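Folding clothes on a bed that hasn't been straightened

Most laundry guides start with a clear table at waist height. I don't have one, and I doubt most of the people who write those guides do either. The bed is the biggest flat thing in the house, so the bed is where the folding gets done, on top of a creased sheet and next to whatever was put down there in the morning.

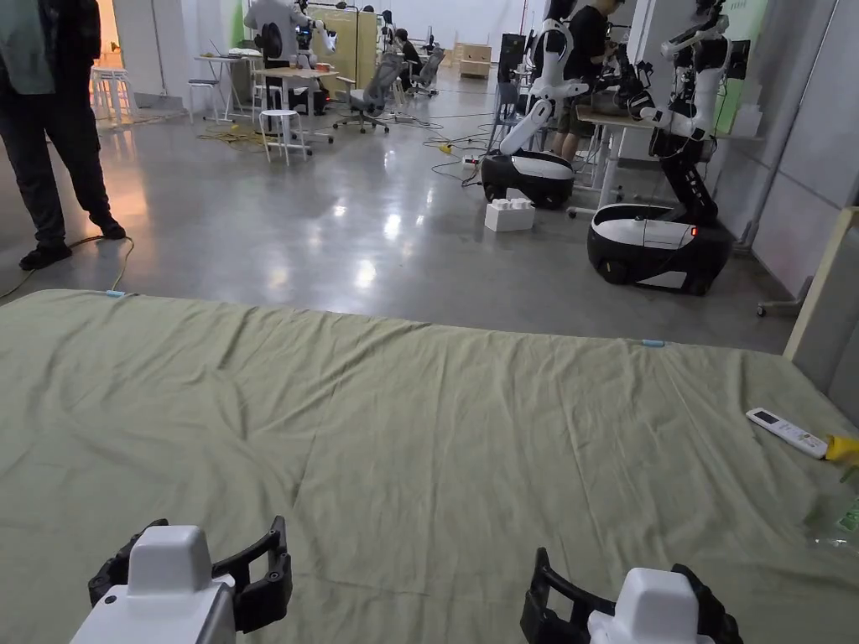 Creases, and a remote control on the right.
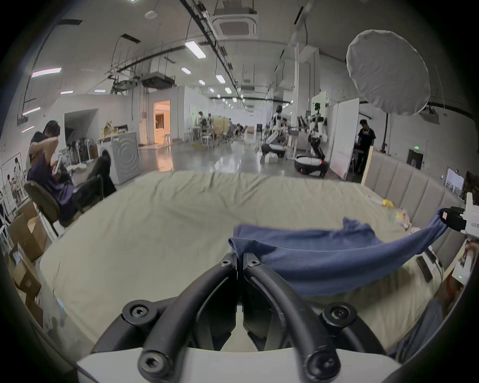

Blue garment, one end lifted off the sheet.

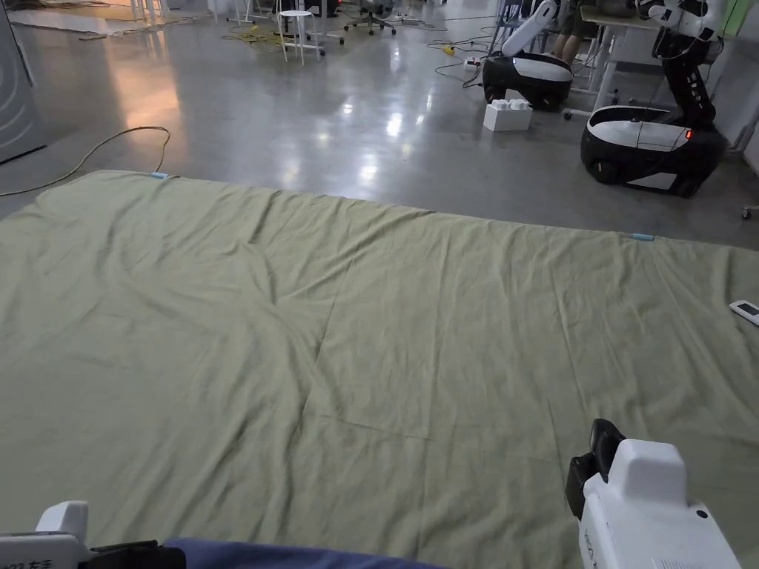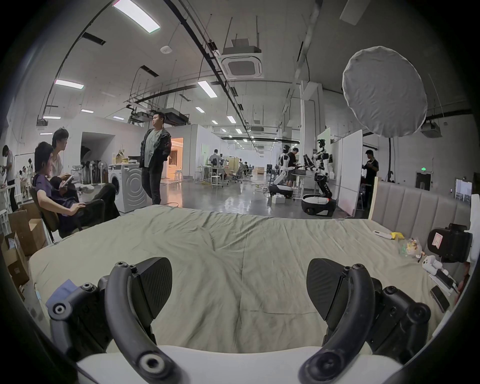 Small things collecting near the headboard.

Merja Pelkonen
Household how-to writer, Podier
March 21, 2023

You need a bed, a box or a tray, and the clothes. I've been sold folding boards, folding clips and once a "folding mat" and none of them is in use now. The mat lines a drawer.

Clear the sheet first

Remote controls, phones, bags of bits. They all have to come off before anything else happens. The usual advice is to "push them to one side", and I used to repeat it. On a table it works well enough. On a mattress everything slides back towards the lowest point as soon as you lean on the edge, and the remote ends up inside a jumper. Put the lot in an open cardboard box on the floor beside the bed. Don't sort it yet. If you stop to find out what is in a plastic bag you will still be there in an hour with the clothes untouched.

Check the far side, up by the headboard, where small white things are easy to miss on a pale sheet. Run a flat hand along the join between mattress and headboard too.

Straighten the sheet, up to a point

You'll read that a folding surface has to be perfectly smooth. I don't believe it. I folded one basket of washing on a sheet I had ironed (yes, on the bed, and I don't recommend it) and the next on the same sheet straight from the dryer, and when both lots were stacked I couldn't tell them apart. Soft wrinkles do no harm. What does matter is a thick ridge, the kind you get when the sheet has shifted sideways and a roll of fabric is lying across the middle. A sleeve laid over that will never come out flat.

To get rid of a ridge:

Go to the corner nearest the end of the ridge and untuck it.

Take the edge in both hands, about a shoulder's width apart, and pull away from the ridge. Pull along the line of the bed if you can. Pulling on the diagonal only makes a new crease that points at you.

Smooth from the middle outwards with your forearm. Palms leave dents.

Tuck the corner back in, or don't. If the sheet keeps creeping, fasten the far edge with a couple of clips. Clothes pegs do the same job on a loose sheet and you already own them. I paid for a set of sheet grips in Rerkville and went back to pegs within the week.

A long fold line left over from the cupboard can stay where it is. I use mine as a centre line.

Lay the garment out

Start with one piece in the middle of the bed and the rest of the pile somewhere else. Having the whole pile on the mattress is the real reason bed folding has a bad name, if you ask me, because you keep working in a smaller and smaller corner.

Crumpled things want lifting before they want flattening. Take hold of one end, raise it until the cloth is tight between your hand and the part still lying down, give it a small shake, and lower it slowly away from you. Then do the other end. Patting a heap of cloth flat from above just presses the creases in - I see this done in videos all the time, usually with a sped-up section straight afterwards.

If you can't tell which end is which, find a seam and follow it to a hem or a neckline. Dark blue and black things are worst for this in the evening, so I do them by the window.

Shirts and jumpers

Face down, sleeves out. Bring one side in to the middle, lay the sleeve back down over it, and do the same with the other side. Fold the bottom third up and then fold again. There is a version that claims to do all this in two moves with a pinch at the shoulder. I have practised it. It works on a new T-shirt and fails on anything that has been washed a few times and lost its shape.

Trousers

One leg on top of the other, pull the seat point straight, fold up from the ankles in three. Smooth once per fold.

Stack at the foot of the bed, and keep the stacks low. I stop at 6 items. At 9 they lean, because a mattress gives on whichever side you put your knee.

Should you buy a "laundry topper"?

Savolainen, the homeware shop in Sturncombe, has a padded board for laying over the bed. I borrowed one. It weighs 1670 g, it has to live somewhere, and by the second evening it was living behind the wardrobe. If your mattress is very soft I can see a case for it. Otherwise a large tray or the side of a flattened cardboard box gives you the same firm patch for shirts, and you can throw it out after.

Putting things back

Carry the stacks off the bed before you touch the box of bits. Then empty it somewhere other than the bed. The phone and the remote can go back straight away, as they'll be back within the hour whatever I say.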